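Ratska Disetti 32 Over-Ear Headphones: Long-Term Review

Filed under: Audio, Wired headphones

The Disetti 32 is a closed-back wired headphone with a nominal impedance of 32 ohms. Ratska sells it as a general-purpose model for desk use and travel. I bought this pair at retail in February and have used it most working days, driven by a laptop output and by a Halonen desktop amplifier.

Build and fit

The headband is spring steel under a padded sleeve. Clamping force is moderate out of the box and eases after a few weeks. The yokes rotate flat in one direction only, so the cups face down when the headphones rest on the collarbone. Adjustment is by friction slider with no detents. The left slider on my pair is looser than the right and creeps down when I take the headphones off by one cup.

The ear pads attach with a lip-and-groove system. Replacement takes a minute per side once you learn to start at the bottom. Pad depth is adequate, although the driver cover touches the outer ear on larger ears. Heat builds up after two hours, as it does in most closed designs with synthetic leather.

The cable is detachable at the left cup and uses a locking 2.5 mm plug. The collar around the socket is narrow, and several third-party cables I tried would not seat. A Zonell replacement fit after I trimmed the strain relief.

Case

The carrying case is round and closes with a zipper. It has a red panel, black trim along the rim and a mesh pocket. The headphones go in only with the cups turned flat and the sliders fully closed, and the cable has to come off first.

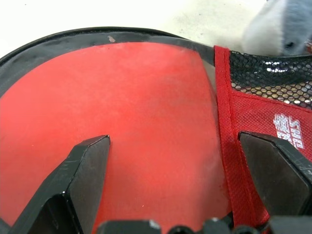
Page last modified: Sunday, 4:10 pm

Sound

Bass is raised by a few decibels below 100 Hz and falls off quickly under 30. The lift does not spill far into the low mids, so male speech stays clear. There is a shallow dip near 3 kHz that pushes vocals back a little, followed by a peak in the lower treble. On poorly recorded speech the peak is audible as extra sibilance. A narrow cut of 2 dB in software removed most of it for me.

Stereo placement is accurate left to right with little sense of depth. Channel matching on my pair is good through the midrange. A good seal matters: thick eyeglass arms reduce the bass enough to change the overall balance.

Isolation is average. Keyboard noise is reduced, and a nearby conversation remains intelligible with nothing playing. Leakage outward is low at normal levels.

Amplification

A laptop or phone adapter drives the Disetti 32 to a comfortable level. The Halonen added headroom I did not need and a faint hiss on its high-gain setting. Use low gain.

Scores

Comfort: 66 out of 100
Sound: 81 out of 100

I would buy the pair again for desk work — with the cut applied — and would look elsewhere for long flights. Spare pads are stocked by Ratska. Spare sliders are not, and my request about the loose one is still open.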